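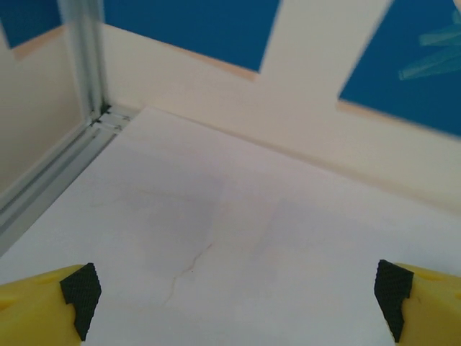

*2 min read*

Kátia Evangelista would like me to stop calling it folding. The word she uses is "setting down," and she used it four times before I had my coat off. Her course is called Caro, it runs for 6 weeks, and it teaches adults what to do with a clean towel. I went in with a closet full of badly folded towels and a fair amount of doubt that they were hurting me.

"People say they know how to fold," she told me. "I ask them to show me, and they hold the thing under their chin and swing it. Then it goes on a shelf and falls over."

I am a chin person. I said so. She wrote something down.

The first rule of Caro is a hard, flat, pale surface. Beds are out because they give. Kitchen counters are out because they have toasters on them. I pointed out that her own white tabletop has a jagged dark line wandering across it, and asked whether a beginner would be marked down for one of those.

"You can't feel it through a towel," Evangelista said. "If it bothers you, you're looking at the table instead of the cloth."

I had been looking at the table. It was the more interesting of the two at that point. Still, I'd have expected a person who charges for lessons in flat surfaces to have an opinion on cracks.

Most of the method comes down to corners. You find two, pull them apart until the edge is tight, lay that edge down, and only then worry about the rest. Evangelista credits this to a former hotel laundry supervisor named Nga Mạc, who trained her and who, she says, could do 44 bath towels before her tea went cold. I asked how hot the tea was. She didn't know.

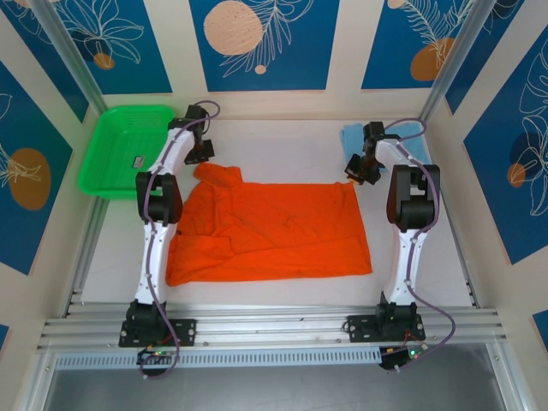
Wrinkles are where I began to think she might have a point, and also where I trusted her least. Her claim is that a cloth which starts out crumpled can't be rescued by folding it more firmly, and that most of us try exactly that. The orange cloth makes the case well enough: it's close to a rectangle, but one end is humped up in a fold and a long crease runs across it at a slant. Fold that in half and you've folded the mistake in half too. Fine. My objection is that I could have told her so for free, and so could anyone who has ever made a bed.

"Then why is your closet like that?" she said.

I had shown her a photo of my closet earlier in the conversation. I regret this.

She wants a cloth opened all the way and smoothed from the middle toward the edges before the first fold. How long does that add? "A few seconds." Per towel? "Per towel." And for a household of five? She said a household of five has ten hands. I have met households of five, and I don't believe all ten are available.

We moved on to baskets. Caro students are told to keep small things in a container and large folded things beside it, never on top. A green basket with slots in its sides and a thick light blue bundle next to it is the layout she prefers. Put the towel in the basket, she says, and it takes the shape of the basket. I tried this at home that night with one of my own and it did, though it also stayed off the floor, and I'd been hoping for that.

What about the upper corner of the blue cloth, the one that's lifted and wrinkled?

"That is a thick cloth," she said. "Thick cloth does that."

So the method has limits?

"The cloth has limits."

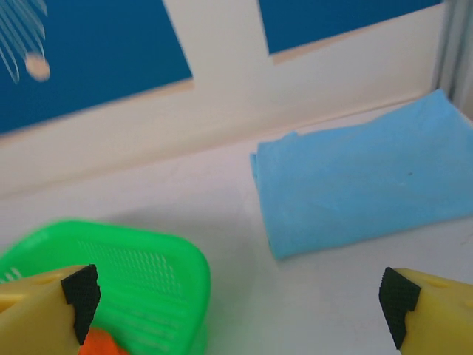
## Does anyone keep it up?

I asked for former students and was given two. Parviz Soltani took the course last winter and still smooths everything from the middle. He likes it. He also said he'd dropped the basket rule by December, when the sweaters came out and there was no "beside" left on the shelf.

Lụa Đồng was blunter. "The corners part is good. I learned it in the first lesson. I kept waiting for the other five to have something like that in them."

I put this to Evangelista, who took it calmly. She says the later weeks are practice, and that people resent paying for practice until they see a shelf that has stayed neat for a month. She has no figures on how many shelves do. I asked twice.

What I can report is my own closet. I took two corners, pulled the edge tight, laid it down, smoothed it out and folded. The stack stands up straighter than it used to. It took me most of an evening, and the fitted sheets are still in a ball. Fitted sheets are covered in week five.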